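Nestari Small Objects
README, last edited 13th January

Nestari is a collection of small household and found objects, kept on trays and described one by one. It was started by Győző Gulyás, who still does most of the sorting. Dénes Halász looks after the text files and the spelling.

What is in it

The list holds 2,041 entries. Each entry is one object, or one object with whatever is tied or sewn to it. A toy with a string counts as a single entry. A box and its lid count as two unless the lid is hinged.

Objects are grouped by what a person would call them at home: toys, kitchen things, stationery, clothing and trimmings, outdoor finds. Outdoor finds covers stones, shells, cones, bark and weathered wood. The group called Dotach is left over from the older list and takes anything that fits nowhere else. We would like to empty it by July.

How trays are laid out

A tray carries objects from at least two groups, so that soft things lie next to hard ones. Plush toys go down as they fall and are not propped up. Wood is brushed before it goes on a tray but is not washed or oiled. Strings, loops and labels stay on.
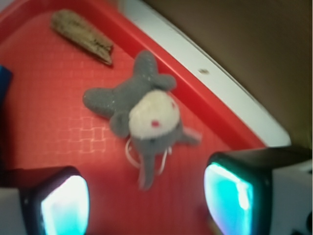

Can a plush toy and a piece of wood share a tray?
They can, provided the wood has been brushed and has no loose splinters. Rough bark pulls at the fabric, so leave a gap between the two.

Fields

name: the everyday word, in lower case
group: one of the 5 groups, or Dotach
colour: up to 2 colours, main one first
surface: fuzzy, smooth, rough, ribbed or mixed
attached: string, loop, label or none
notes: free text, no more than 30 words

Write "grey", not "gray". If you can't tell what animal a toy is meant to be, put "plush toy" as the name and leave the animal out. The same goes for wood: "piece of wood" will do unless the kind is known for certain.

Known problems

Some older entries came over from the Nwosu list and have no surface field. A few give the tray's colour where the object's colour should be, mostly on red trays. Győző is correcting these by hand.

Entries marked Ovolum are duplicates waiting to be merged. Please don't edit them. Send other corrections to Dénes with the entry name and the field that needs changing.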